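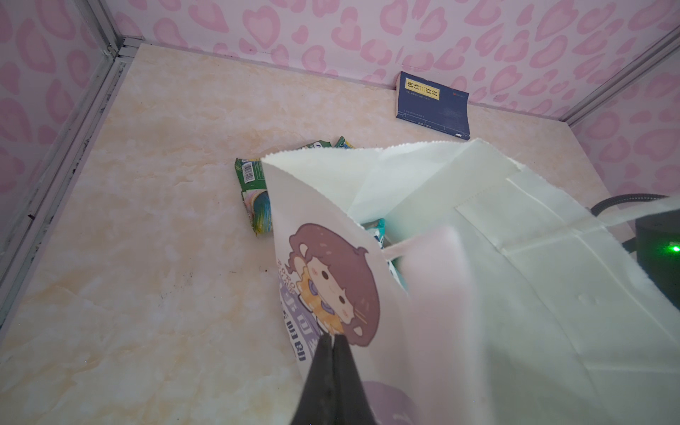

Liette Campbell has stopped believing the word "recyclable" when a store prints it on a bag. She paid 16 cents for her last one in Breltdale and says it tore before she reached the bus.

Home | Food | Money | Living | Subscribe

Breltdale's stores dropped plastic bags last October, and we were promised cleaner streets and happier shoppers. I have my doubts. Paper is heavier to truck and takes plenty of water to make. It also hates rain, and we get a lot of rain.

Trotov, the grocery chain, says its customers now reuse each paper bag "many times." I asked how many. A spokesman sent me a survey of 81 shoppers, all of them stopped at the door of the same store. That is a thin pile of people to build a slogan on.

The gift shops are no better. Bucur sells a printed bag for more than the pencil you put in it.
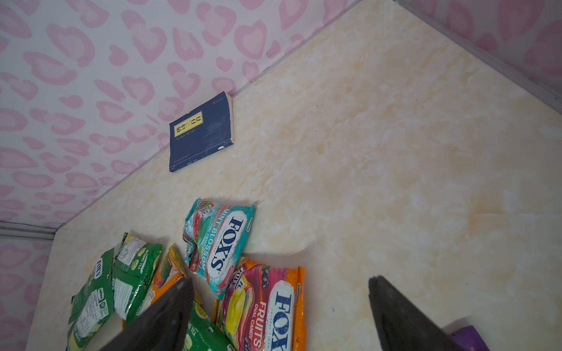

A paperback with a pale yellow title label.

Even the bookstores have joined in. At Prisilano the clerk bags a single paperback unless you speak up fast. The owner orders about 1000 bags at a time and told me people would be upset without them. Maybe. I stood by the register for an hour and saw two customers hand theirs back.

612 shares | 3 comments

deedee_r: I keep mine under the sink. They are all still there.

Hank P.: So what do you want us to carry, a bucket?

marlow: Cloth. My mother did it for years.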